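Hular Community Help > Desktop Utilities > Installation

Installer removed by security software after download

Séverine Courtois
Posted 12 July 2025

Our office has used the Grirkura file renaming utility on 20 workstations for several years. After the latest download, build 2387, the security software moves the installer to quarantine before it can be opened. The previous build was accepted without a warning. I would like to know whether the file is safe and whether an exclusion should be added for the whole download folder.

Stevimine
Forum moderator

Please do not exclude the whole folder. Any other file saved there would also go unchecked. Compare the SHA-256 value of your copy with the one listed on the release page. If the two values differ, delete the file and download it again from the main server.
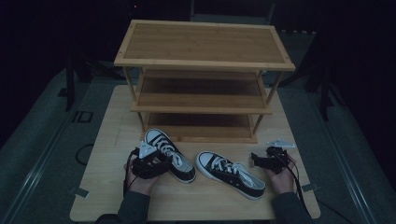 If they match, submit the installer to your security vendor as a suspected false detection. New builds are often blocked until the vendor has reviewed them. An exclusion limited to that single file hash may be requested from your administrator in the meantime. Members are reminded that a matching value confirms only that the copy is the one published.

grirkura_user90
Member

Same problem in our department. We went back to the October build and it installs normally. I did not check any hash. The older build stops at 1000 files per batch, so it may not suit every office.

This topic is closed to new replies.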